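4.2 Door opening in simulation

The controller was trained only in simulation, on door models from the Mestex set. At each step the policy receives one RGB image and the joint state, and it gives a velocity command for the gripper and the base. We do not provide the hinge position. Wall and floor colors are changed at every reset.

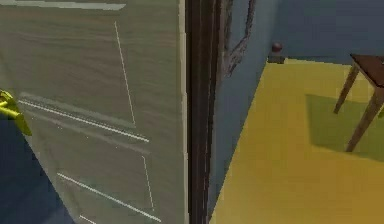

Figure 3. A simulated trial with the door partly open.

The planner of Morais needs a full model of the door before the first motion, so we compare with it only on the 286 doors where this model exists. For the other doors we use the Prerer baseline — the same network, but without the memory term. All methods have the same time limit, and a trial is stopped when the gripper loses contact for 8 steps. The contact threshold was proposed by Lewis Kinnear and kept fixed in all experiments.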